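How to oil a wooden worktop without buying the whole shelf

Every January the shops fill up with worktop "systems". Hunell sells three bottles and a special cloth. Vondari says its oil lasts for years, which I doubt. I've used both and couldn't tell you which half of my kitchen had which.

You need plain oil, old cotton rags and a free evening.

1. Clear the top and wipe it down. Let it dry overnight.
2. Sand along the grain with 100 grit, then 300. People online go up to 2000. On a kitchen top I can't see the point.
3. Brush off the dust – all of it.
4. Rub in a thin coat. Wait 8 hours and do it again.

Pale wood shows every missed patch, so look at it from low down, by a window.
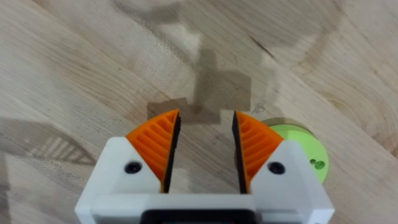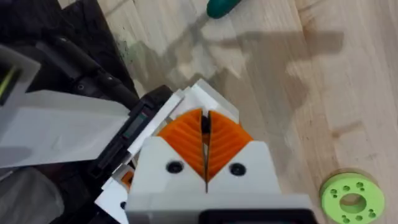
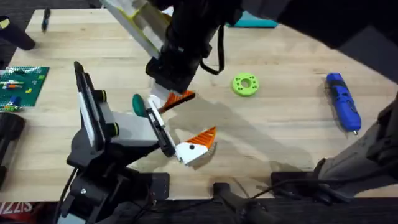
Lay used rags flat outside to dry, as oily ones in a heap can catch fire. As for the "food safe" badge on the tin, read the small print before you pay extra for it.

Last updated: Mon 21 September

8 shares | 3 comments

kodonwood: Two coats is never enough round a sink.

plainpine: Tried the Vondari one. Sticky for a week.

hobnob_t: Does this work on beech?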